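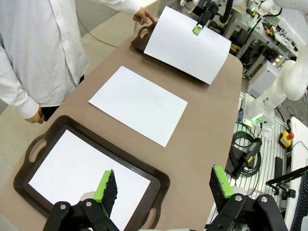 Re: Lining the brown trays
From: Garnet Penner
To: Sisus list

Ashwin Salian wrote:
> Does plain paper work as a tray liner, or does it need to be card?

Plain paper, Ashwin — and I love it! One sheet nearly fills the base, so there's hardly any trimming. 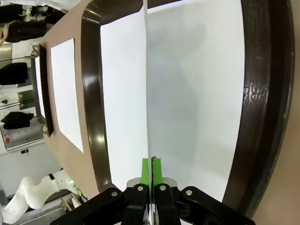
A white sheet held on edge above the big tray

Do keep a spare on the table between the trays. So handy!
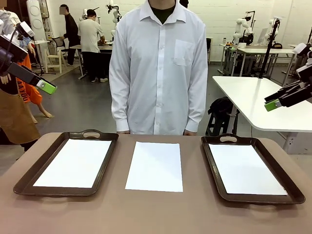
Two trays lined, one sheet in the middle

I'm doing 6 more in July — who's in?

Garnet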